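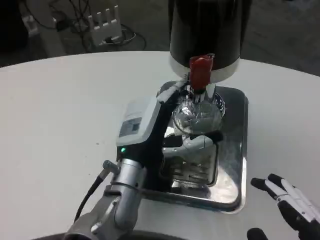
# The big black dispenser and the very small kitchen

So I've gone and done it. After months of moaning about cereal boxes that flop over and spill down the back of the cupboard, I am now a person with strong opinions on dispensers. Tall, glossy, black ones with a white band round the bottom and a bright red bit on the front. I didn't think I was a red-bit-on-the-front sort of person but I really love it! Everything else in my life is beige.

I first got the idea from Emilian Ene, who I used to share a flat with and who has never knowingly eaten breakfast out of a packet. He had a Bestley one for years, clear plastic, and it went cloudy, and he still talks about it the way other people talk about a first car. When I said I was looking he sent me eleven messages before lunch.

The glass bowl came out of the back of my nan's sideboard (she had a set, I've got the survivors). It's the sort with the textured, cut-looking sides that catch the light all over the place, and I'd been keeping it for trifle. I make trifle maybe once a year, so it was a bit of a waste. It sits under the spout beautifully.

## A word about the tray

Get a tray. Please get a tray. I'm putting this in its own section so that it gets noticed.

Mine is plain stainless steel with rounded corners and a raised rim, and it shows every fingerprint going, so if that sort of thing bothers you, buy something duller. I don't mind giving it a wipe. When it's clean it's like a mirror and you get the bowl and the dispenser all wobbly and stretched in it, which makes me far happier than it should at seven in the morning.

Before the tray I put the bowl straight on the table and spent a week finding oats in places oats shouldn't be. In my slippers. In the cutlery drawer, which was shut! With the rim there, the strays stay put and I tip them back in (or into my mouth, I live alone).

I did try a wooden board first, from Gornby, and it looked lovely but it had no lip on it at all, so everything skated straight off the end. It's now my cheese board and it's much better at that.

## What goes in it

I've tried all sorts. In order of how well they behaved:

- **Hoops.** Perfect. They come down in a nice steady rattle.
- **Porridge oats.** Fine, but dusty, and you need a gentle hand.
- **Rice.** Too fast. Much too fast. See slippers, above.
- **Granola.** The clumps get stuck, so break them up first or leave it in the jar.
- **Chocolate buttons.** I was told not to. They melted together a bit in July and I had to get them out with a wooden spoon.

I don't fill it right up any more. A 400 gram box at a time seems to suit me, and it means things don't go stale at the bottom while I get bored and eat toast. If you've got a houseful you'll want more in it than that.

For portions, I weighed a few bowls on the kitchen scales because I wanted to see how far out I was. Very far out! I thought I was having a sensible little helping and it was some 100 grams. The bowl is partly to blame, it's a trifle bowl for goodness' sake, but I've decided not to change either the bowl or the helping.

## Where to put it

It's too tall for my worktop. I measured everything except the height under the cupboards, and that was the one measurement that mattered. So it lives on the big round white table, which is where I eat anyway, and I've got used to it standing there. The white top does make it look smarter than it would in the corner next to the kettle.

Sorin Surdu from downstairs came up to borrow a screwdriver and asked if it was for coffee. Then he asked if it was for sweets. Then he had a bowl of hoops standing up and forgot the screwdriver.

Cleaning's easy enough. I empty it out, wipe it round with a damp cloth, dry it properly with a tea towel and leave it open overnight before anything goes back in. If there's even a drop of water left you get a sort of oat cement, and I've only needed to learn that once.

Next job is the cupboard where all the boxes used to live, now that I can see the back of it. There's a tin of Enache plum jam in there that I think moved in before I did. I'll report back if I manage to get the lid off.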